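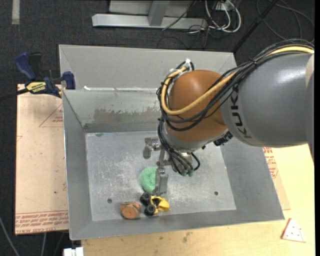 Figure 1: The KUKA arm over the metal bin, with the gripper lowered towards the toy items.

Teaching by Remote: Picking Objects Out of a Bin
Project report – Hường Vương, Phong Trình and Dušan Shehu
Supervisor: Tihomir Tomić

What we wanted to do

Our project, which we named Tiltix, asks how well a big industrial arm can learn to pick up small things when a person shows it how by remote control. None of us had driven an arm this size before October, and we were hooked after the first session!

How we showed the task

One person steers the arm with a hand controller while a second watches the bin and keeps a hand near the stop button. Each demonstration starts with the gripper raised and ends when an object has been lifted clear of the sides. We log the arm position and the gripper opening the whole way through, and we keep the failed tries too (they're labelled separately).

The objects are a mixed lot on purpose. A textured ball gives a bit of room for error, but a small toy vehicle with chunky wheels has to be approached from a sensible angle. The sloping sides of the bin make things harder again – anything that rolls into a corner is a real test of patience.

Results so far

We recorded 259 demonstrations and kept 153 for training after throwing out the ones with gaps in the log. Phong's early runs were slow and jerky, and the trained model copied every pause. Once we all practised moving in one smooth sweep, its motions became much nicer to watch.

Still to do

We'd love to reach 1,000 demonstrations. Dušan is rewriting the logger first so we stop losing good runs, and Hường wants to try a softer fingertip on the longer finger.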